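Two nights in Nulby

We took the morning bus from Bavent in April, before the summer timetable starts. It runs 2 times a day and the trip is 60 minutes if the bridge is clear. Sit on the left going out. The river is on that side almost the whole way, and the right side gets mostly road bank.

Nulby is small. The bus drops you by the harbor wall and from there it's a short walk uphill to the Begay, the guesthouse we had booked. The room was plain and clean, with a good bed and a window over the back lane. Breakfast was bread, eggs and a sour plum jam I wish I had bought a jar of.
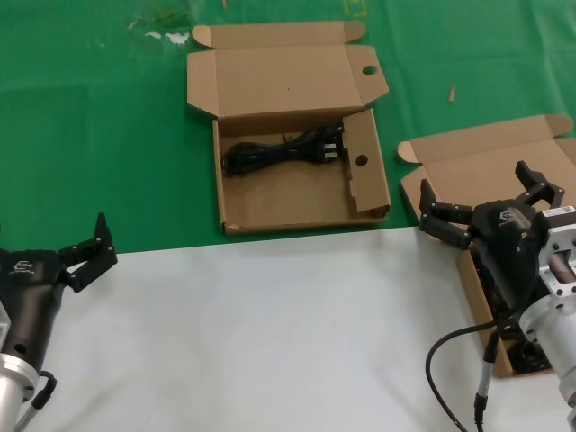 The coast path starts behind the church. We walked it as far as Olatden, which took us around 11 kilometers with one wrong turn near the quarry. The signs are fine until the quarry and then they stop for a while – keep the sea on your right and you will pick them up again. There is a café at Olatden but it was closed, so bring your own lunch.

We had planned to walk back too. My knees said no, and we caught the late bus, number 37, from the stop outside the post office. Pay the driver in coins if you can. 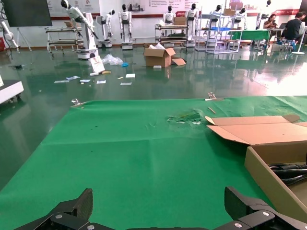 Open box and coiled cables on the green mat.

The second day it rained until after lunch. We read, ate soup at the harbor and walked out to the light when it cleared. I would go again, but for three nights, and I would pack better socks.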